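Apprendre à un robot par le geste, quelle belle idée !

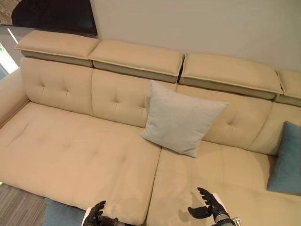
J'ai longtemps cru que l'avenir des robots domestiques se jouerait dans le code. Depuis les séances de téléopération que j'ai suivies chez Viveo, en février, je pense le contraire, et avec joie. Ranger un canapé, par exemple : essayez donc d'écrire la règle ! Un coussin gris clair posé de biais contre le dossier, un autre, bleu canard, appuyé plus loin à droite, et il faut décider lequel saisir, par quel coin, avec quelle force. Une personne aux commandes le fait sans y penser, et ses mains racontent tout cela à la machine.

Il m'a fallu sept essais pour redresser correctement un simple oreiller. Au huitième, j'avais compris que je serrais trop — et mes hésitations étaient enregistrées avec le reste, tant mieux ! Un robot qui n'aurait vu que des gestes parfaits ne saurait pas se rattraper.

On me dit que c'est lent, que soixante-neuf démonstrations pour un salon, c'est beaucoup. Je réponds qu'un apprenti tapissier en demande bien plus. Ce savoir-là appartient à ceux qui tiennent une maison, et je voudrais qu'on les invite — et qu'on les paie — pour le transmettre.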